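From: Žofie Tichý
To: Plekuvano housekeeping list
Date: Thu 31 May
Subject: Re: [plekuvano] cloths for the wood tables

On the cloth question from March, the old message first so people don't have to dig for it:

> We bought a case of the Brellisum microfibers and they
> come out of the dryer stiff and leave lint on the dining
> table. Is it the cloths or is it us? Also does anyone
> bother folding them, or do you just stuff them in a drawer?

It's probably the dryer sheets. Fabric softener coats the fibers, and after that they push dust around instead of picking it up. Wash them with other microfiber only, no softener, low heat or a line. Cotton towels in the same load will give you lint every time.

As for folding, I do bother. I lay each one flat, smooth it out and fold it in half twice. Colors go in one pile — I gave up on keeping blue for glass and pink for wood when the pink ones started ending up in the bathroom. The care label gets folded to the inside. Some people cut the label off, and on a soft finish I would too, as the stitched corner can scratch. 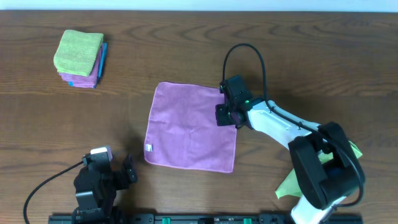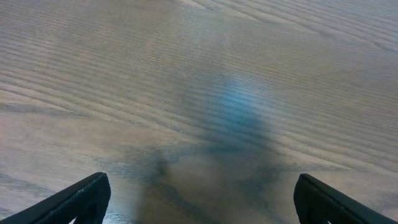 Tsikata wrote back off list and said I could pass this on: the label is fine if you leave it alone, but cutting it leaves a stub that is worse than the tag, so pick the stitches out with a seam ripper instead. Tsikata also folds in thirds, so they stand up in a drawer like file folders.

I tried thirds last night and they do stand up. They take longer, though, and mine fell over once the drawer was half empty.

One more thing for the table itself. Wipe along the grain, with the cloth barely damp, and go over it again with a dry one. Change to a clean side often. If you still get streaks after that, it's old polish coming up and you'll need a couple of passes.

Does anyone still have the wash instructions from the Fustdale order? I can't find mine.

Žofie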